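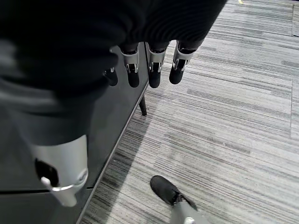
Wrist view of the covered hand, fingers down, next to the dark gray furniture.

Livum open day recordings: README

Hi! I'm Tài Thái, and I put this folder together after our October open day at the Larton building. We had the hand running demos from early afternoon until the coffee ran out, and a bunch of visitors asked if they could get the recordings afterward. So, here they are.

What you get
There are 869 clips, most of them nearly 20 seconds long. Each one has its own folder with the wrist video, the joint readings and a text note I typed up (sorry about my spelling, I was talking to people at the same time). Of those, 170 come from visitors steering the hand themselves with the glove. The others are me or someone from the Dustalton office.

Things to know before you use it
The wrist view is close in, so the fingers and thumb take up a lot of the picture. I like it that way, but if you want a wide look at the room you won't find one. Feet and shoes show up on the carpet here and there. Faces shouldn't, and if you spot one, write to me and I'll pull the clip.

The fabric stays on the hand in every clip. Fingertips are bare black pads, so the contact points are easy to find!

Timestamps in the first 200 clips run a little ahead of the joint readings. I fixed the clock over lunch and forgot to write down by how much, so please line those up yourself. The script called lineup in the tools folder does a decent job.

Names
Folders starting with "la" are from the Lã demo, where people tried to copy a hand pose shown on a card. Folders starting with "op" are open play, with no goal at all. Open play was way more popular with the kids.

Use
Free for teaching and research. Mention Livum somewhere, and send me whatever you make with it, I'd love to see it. Next up is a cleaner set of the pose cards, probably with the clock set right from the start.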